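Speaker notes: Preparing Garments for Storage and Issue
Ormsby Textile Care Program, staff training day
Presenter: Tegan Hollis
2021-08-01

Slide 1. Welcome
Thank the attendees for coming. Acknowledge Dionysis Antoniadis, who drafted the folding standard adopted at the Pulia site in May. Handouts are at the back of the hall. Questions will be taken after slide 6.

Slide 2. Why we have a standard
The Pulia store holds 123 shirts for issue to residents and staff. Before the standard was adopted, each shift folded to its own habit, and the stacks on the shelves leaned and had to be redone. State plainly that no shift was at fault. The instructions were never written down.

Slide 3. Laying the garment flat
Every fold begins with the garment fully open on a clear, light-colored surface. Dark cloth hides its creases, and staff should check it with the palm of the hand as well as by eye. Allow the audience a moment with the slide before continuing. 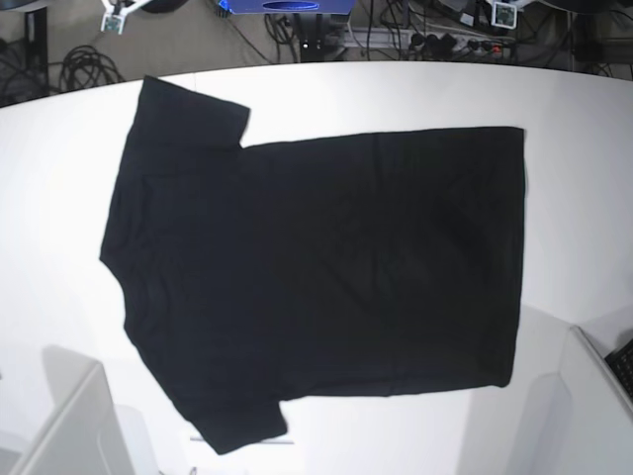
Black T-shirt laid flat, neckline to the left, hem to the right.

The sleeves are opened out before any fold is made. Smooth from the center of the body toward the hem, then along each sleeve to the cuff. Soft creases of the kind shown are acceptable at this stage. Bunching at the shoulders should be eased out by hand, without pulling on the collar.

Slide 4. Knits and jersey
Knitted cloth stretches when it is lifted by one corner. Ask staff to support it with both hands and to set it down in a single movement. Mixed piles are to be separated by garment type first and by color second.

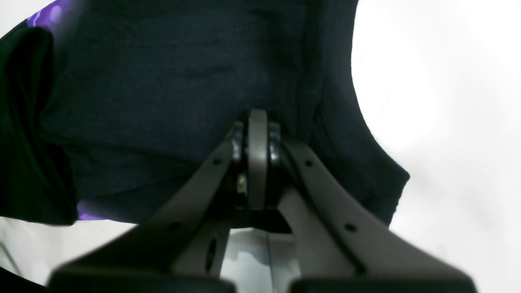

Separation is the step most often skipped at the end of a shift. Supervisors are asked to allow 21 minutes for it on the daily schedule. Any garment with a damaged seam goes to the repair shelf with a Didoment tag, filled in on both sides.

Slide 5. Stacking
Stack no more than six shirts, folded edge facing out. Read the shelf label aloud from the slide, as the print is small.

Slide 6. Questions
Refer questions about supplies to the Ormsby office. The next session covers bed linen.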